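Local Business | Jorthorpe

Community kitchen in Jorthorpe moves to reusable dishes

The community kitchen on Ibarra Street will stop using paper plates from Monday. All meals eaten inside will be served on normal dishes, and guests will bring them back to a table near the door when they finish.

The kitchen serves lunch to 96 people on a full day. Until now it bought its paper plates from the supplier Nandisov, and the price went up two times since last September. "We were paying for things that we throw away after 30 minutes," said Arnulfo Londoño, who manages the kitchen. "It was not a good feeling."

Most of the dishes were given by families in the neighborhood, so the sets do not match. The kitchen has also rented a dishwasher from the local firm Vistent - the contract is for 2 years.
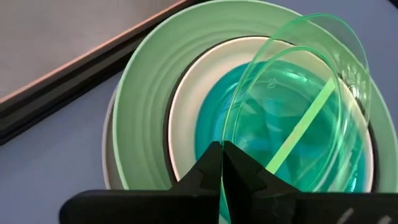

A cream-colored bowl stacked in a green plate.

Take-away meals will still be packed in boxes, for which the kitchen asks 55 cents. Ruaridh Baird, who eats there with his father, said he would like to see bigger soup bowls too. More dishes can be left at the side entrance before 11 a.m.

Related news
Jorthorpe market gets new opening hours
Bus stop on Ibarra Street closed for repairs
School garden looks for old tools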